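Galería: material eléctrico del banco 4

Girnbridge, taller de mantenimiento. Actualizado el 27 de febrero de 2020

En esta página se recoge el material eléctrico de baja potencia que se guarda en el banco 4 y que se utiliza en las prácticas de conexión y desconexión. La relación completa está en el inventario general de Tasham, que suma 1.458 referencias; lo que sigue corresponde solo a las piezas de uso más frecuente. Los textos son de Hae-won Lim, con correcciones de Rosemarie Kasten.

Criterio general: superficie de trabajo cubierta con papel marrón, cambiado cuando presenta cortes o manchas de flux. El papel no aísla. Cumple dos funciones, proteger el tablero blanco y dar contraste a las piezas claras, que sobre el blanco se pierden de vista.

Regleta de enchufes
Cuerpo blanco alargado, con las tomas en una sola fila en la cara superior. Se coloca en horizontal, cerca del centro del banco, con la salida del cordón hacia la izquierda. El cordón se deja en vueltas flojas, nunca enrollado a tensión sobre el propio cuerpo.

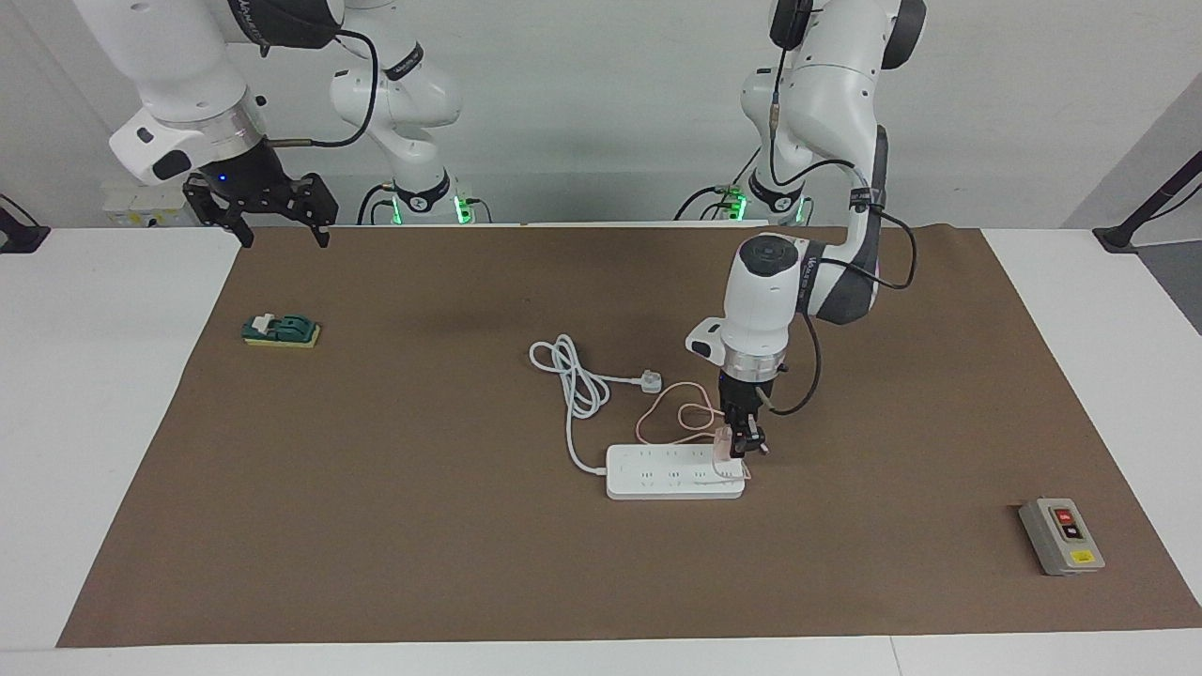 La clavija de la regleta es de tres patillas, de tipo británico. En este banco se deja siempre desconectada y apoyada a la vista durante la preparación — la alimentación se da al final, con todo lo demás ya en su sitio. Las regletas con clavija europea van en el armario de Yoon y no se mezclan con estas.

Clavija rosa
Pieza pequeña, translúcida, con cable fino de color rojo rosado. Se usa en la toma del extremo derecho. Para extraerla se sujeta por el cuerpo y se tira en perpendicular a la regleta; tirar del cable está excluido del procedimiento. El cable debe formar un bucle holgado detrás de la regleta, sin pasar por encima de las tomas libres.

Interruptor de cuchilla
Cuerpo verde oscuro sobre base amarilla, palanca blanca en la parte superior. Posición asignada: lado izquierdo del papel. Es material didáctico y queda fuera de cualquier circuito conectado a la red. Chang-ho Ahn mantiene una hoja aparte con las revisiones de la palanca, que tiende a coger holgura.

Caja de pulsadores
Caja gris con dos pulsadores, rojo arriba y negro abajo, y una etiqueta amarilla pequeña cerca del borde inferior. Posición asignada: esquina delantera derecha. La función de cada pulsador depende del cableado de la práctica, de modo que el color no debe tomarse como indicación suficiente. Antes de usarla se comprueba la continuidad con el polímetro, en reposo y con el botón pulsado.

Almacenamiento
Regleta y clavija rosa en la bandeja 2; interruptor y caja de pulsadores en la bandeja 9. Los cables se guardan en bucle amplio, con cinta de velcro y sin bridas. Las bandejas son del modelo bajo de Favwood — el alto no entra bajo el estante.

Las faltas y los desperfectos se comunican a Ok-hee Jin, indicando banco, bandeja y pieza. Queda pendiente añadir las fichas de los portafusibles.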